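Chapter 7
Sorting Wire and Cable

What this chapter covers
Taking apart a heap of mixed wire
Choosing bins and deciding what each one means
Bare ends, and what to do with them
Keeping the bench sorted for longer than an afternoon

Words to know: conductor, insulation, strand, stripped end, offcut

Every shop has a drawer that will not close. Open it, if you can, and you will find wire. Some of it is good wire, bought on purpose. Some of it came attached to a thing that was thrown out, and was saved by a person who felt that throwing out both would be wasteful. The two kinds have been living together for years and have grown close.

Abundio Ledesma ran the repair bench at Cokberg for most of his working life, and he kept a notebook of time lost to looking for things. By his own tally, he spent 2,557 minutes in a single year hunting for wire he already owned. He then bought more wire. The notebook is silent on where he put it.

Chapter 6 dealt with screws, which are easy. Screws hold still. A screw never wraps itself around another screw while you are at lunch. Wire needs a method, and the one in this chapter has only 2 rules: sort before you untangle, and never pull.

The first rule sounds backward to most students. They want to free one piece, coil it nicely, admire it, and go on to the next. At that rate a modest heap will take you to retirement. Look at the heap first and decide what your groups will be. Color is the usual choice for a beginner, and it will do for now, though we will have unkind things to say about it in Section 7.3.
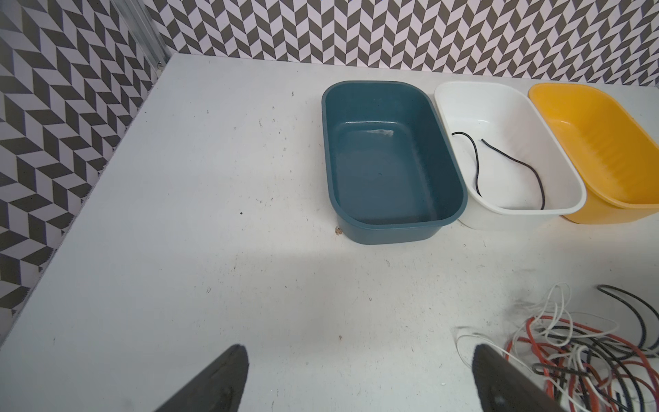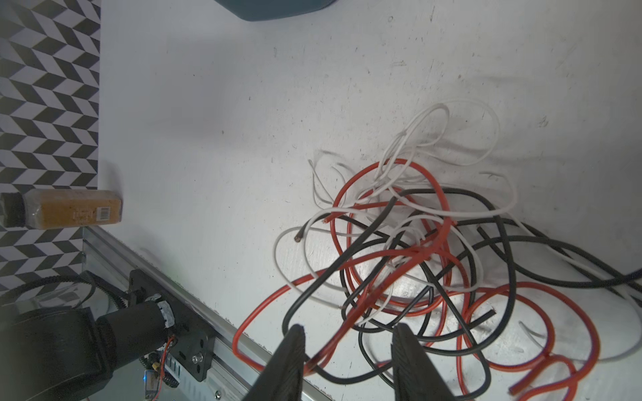 Loose wire on the bench, with tubs at the back in the first view.

The second rule is the one that gets broken. A loop that looks free is generally holding hands with four others, and a good yank turns a loose heap into a firm one. Lift the top piece, follow it with your fingers to its nearer end, and back that end out the way it went in. If you feel it catch, put it down and try a different piece. Araceli Medrano, who taught this course before us, made her students work with one hand behind their backs for the first 60 seconds. It kept them from pulling, and it made them very quiet.

Bare ends deserve a word before you begin. Thin strands of copper will go into a fingertip with no effort at all and come out with a great deal. Hold a wire by its insulation. Before you touch any cord that has a plug on it, find the plug and make sure it isn't in a wall. We would leave this sentence out if we could.

Warm-up
Bring a handful of mixed wire from home. Write down the groups you would sort it into, then trade handfuls with a partner and see whether your groups still work. Keep both lists. You will need them in Section 7.2, where we ask what to do with the piece that fits nowhere.

7.1 How many bins?

Fewer than you think. Faustino Figueroa once labeled a bin for every length, color and thickness he owned, and then stored everything in the one closest to his chair. Start with a few wide, open bins set where your arm already goes.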